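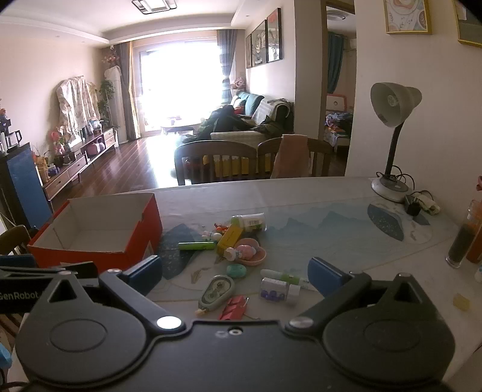 The red carton on the table with the printed cloth.

Minutes - Bestiritz Residents' Association, March meeting
March - by Ainhoa Olmedo
3 min read
Search this site Search Go

Start 7.30 pm. Begoñe Carretero in the chair. Last month's minutes were agreed with one change: the word "promised" under Parking now reads "mentioned".

1. Bus route
The letter from Castulora was read out. It says the 137 will run every half hour "by 2030". The chair asked what it would do until then. The letter doesn't say. Several people remembered a similar letter about the evening service, which never came. A. Olmedo to ask for a timetable with months on it, and to ask who signed the letter, as the name is only a squiggle.

2. Heating in the hall
Vuvent have quoted for new controls and claim the bills will drop by a third. The chair asked a third of what, given that we only heat the place on meeting nights and for the toddler mornings. No figures came with the quote. It was felt that a firm selling controls would be likely to recommend controls. Not agreed. Chair to get a second quote and to find out whether the old thermostat has ever been set properly. 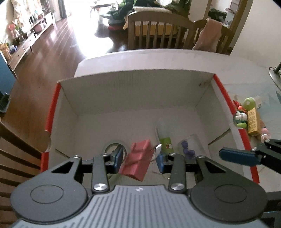
3. Sepúlveda Street crossing
The council's survey found "low demand" for a crossing. It was done in the school holidays. A. Olmedo has written twice and had the same reply both times, word for word. Agreed to do our own survey in term time, mornings and at going-home time, though there was some doubt that anyone at the council would read it.

4. Summer fair
Last year's fair is said to have drawn around 1000 visitors. The chair would like to know who worked that out, as we ran out of neither cake nor chairs. Agreed to hold it again, in the smaller field, and to order the same amount of food. The bouncy castle was discussed at length and left over to next time.

5. Any other business
The noticeboard lock is still stuck. The side gate is being left open again - please shut it.

Closed 9.10 pm. Item 2 comes back next month if the quote has arrived.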